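School robot club: arm keeps missing foam blocks when picking by colour

Posted by Pylyp Harasym in Clubs and Classrooms

We are a sixth-form club entering the Stetar sorting challenge in January. The arm has to find foam blocks on a wooden board and group them by colour. There are red, green, yellow and blue ones in various shapes.
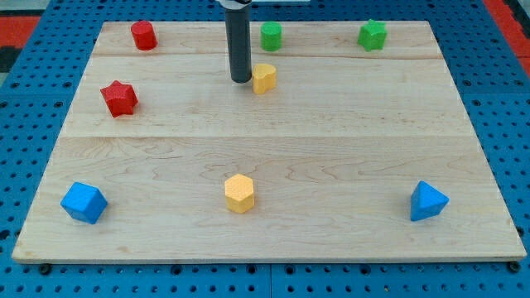
Müzeyyen Coşkun wanted to know whether the misses were the same every time or scattered, and which shapes were worst.

Edited to add: mostly the same every time. The cylinders are nearly always fine. The stars and the heart are bad, and the arm comes down up to 12 mm off centre. It is worse at the front corners of the board than in the middle. We find each block by colour in the camera picture, take the middle of the coloured patch and convert that to arm coordinates. The conversion was set up with three points marked on the board. Our code is in Python and the colour part seems to work. Is this a camera problem or an arm problem?

Deividas Juška
Probably neither, or a bit of both. Three points is the main trouble. That only gives you a stretch, a turn and a shift, so it cannot correct for a camera that looks at the board from an angle. You need at least four, and I would use the corners. Look up "homography" in the OpenCV documentation. It is one function call once you have the points.

The second thing is height. The blocks stand up from the board, so the camera sees some of the side as well as the top, and the middle of the patch is pulled towards the camera. Either calibrate at the height of the block tops or mask out the darker side faces. We did the second one in our club and it was fiddly – the threshold needed changing whenever the blinds were moved.

For the heart, don't use the middle of the patch at all. Pick a grip point by hand for each shape and store it with an angle. The same goes for the stars, as the points get in the way if you close on them at the wrong angle.

Jolanta Wróbel
Check the board is bolted down. Ours moved.

Dennis Nuttall
Agree with Deividas on the four points. Before you rewrite anything, though, send the arm to the same spot from the left and then from the right and mark where it lands. If the marks differ you have play in a joint, and no amount of camera work will cure that. We lost half a term to a loose screw in the base.

Also write down every attempt. We logged 579 picks last year in a plain spreadsheet, with shape, colour, position and result, and the pattern was obvious once we sorted by position.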